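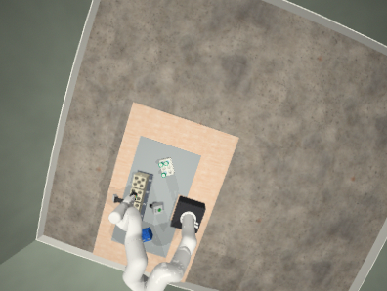 Week 11, and we're on to floor plans and how people read them. I love this one! A plan is a view from high up, with all the guesswork about depth taken out. Turn a table so its long sides run on the diagonal, like the wooden one on this page, and your eye goes to it before it goes to the walls. Try it in your own sketch – 13 minutes, pencil only.

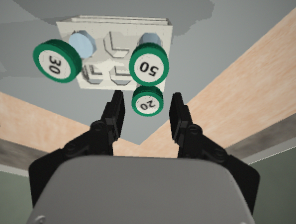 Do I have to draw the plan to scale?
Only for the final version, so keep your sketches loose.

Bring tracing paper next time.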